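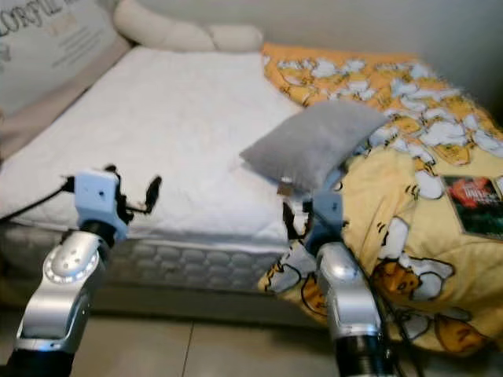

February 16, 2022

Silicone scar sheets, second batch. Notes for myself mostly, and for Jirayu when she is back at the bench and wondering why the good spatula has moved (it's in the left drawer, with the cling film).

I came in early to get the sheets off the casting plates before the heating made the room stuffy, and I'm glad I did, as the thin ones were a devil to lift. The first batch, you may remember, came away lovely in the middle and tore at every corner. Gualtiero's suggestion was to round the corners off in the mould itself, and I have to say it has made all the difference. Not one torn corner this morning, and I was not being especially careful with them either.

Pouring notes. I used the Zilow two-part again, same tub as before, mixed slowly by hand and left to stand under the lid so the bubbles could come up by themselves. The vacuum pot is still with Jusimow being mended. Standing does nearly as well if you have the patience for it, though I did find a string of tiny bubbles along one side of the larger plate where I'd poured from too high up. Those pieces I have put aside for the stickiness tests, where looks don't matter. The ones for the clinic are in the flat box with the blue lid, between sheets of the waxed paper, shiny side down. Shiny side down, please! I picked up a piece the other way round yesterday and it had gathered every bit of fluff in the building.
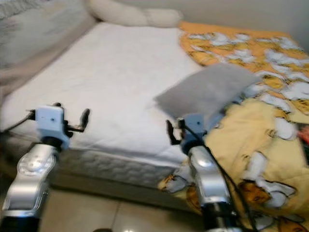

687 words

Now, the wearing question, which is the part I keep turning over. Clotilde rang from the clinic and we had a good long talk about what her patients tell her when they come back with their sheets. The people with a scar in front of the ear are the ones who struggle. The sheet sits well enough while they are up and about, then they go to bed, turn on to that side, and by the morning it has rolled itself into a little sausage and is stuck in their hair. One lady had taken to holding hers on with a headscarf, and I thought that was rather sensible of her. Clotilde would like something longer and narrower for that spot, with a slight curve to it, and thinner towards the edges so there's less of a lip to catch on things.

So I cut 4 shapes out of card and tried them on my own face in the mirror by the sink. The straight strip is hopeless and lifts as soon as you open your mouth. The one like a fat comma is the best by a long way, although I made the tail too long and it ran down on to the jaw, where everything moves. Si-woo tried the same shape with the tail trimmed and says he forgot he was wearing it, and he had his lunch in it, so I count that as a fair trial. I've written the trimmed outline up on squared paper and pinned it above the bench. It will need a left and a right.

Stickiness. I did the peel test on the old Kinnunen, on the bubbly pieces only, washing each one in lukewarm water with plain soap and letting it dry in the air between pulls. After 50 washes they were still gripping the test plate quite nicely. By 70 they had dropped off a good deal, and one came away before I had properly started the pull. The drop is a bit sooner than I'd hoped for. I don't want to read too much into it, though, when these were the poor pieces to begin with and my test plate is a smooth steel one and nothing like a cheek. I would like to do it again with decent pieces and the soft plate before we say anything to Clotilde about how long a sheet lasts.

Duangjai asked whether we might go back to the Stiditz backing film, the one we tried in August. I dug out the old pages and my note says "too stiff, crackles when you smile", with two underlines, so I must have felt strongly. But that was the thicker grade. She thinks there's a softer one to be had and has written off for a sample. I'm happy to try it on the comma shape once it arrives.

For next time:

Cut the mould for the trimmed comma, left and right.
Pour lower and slower.
More waxed paper, we are down to the last few leaves.
Ask Clotilde whether they hand out any washing instructions with the sheets, and if so, may we see them.
Soft plate wants a clean before anyone uses it.

The kettle in the side room trips the switch if the small oven is on, by the way. I lost the end of a cure to a cup of tea and have marked that plate with a T.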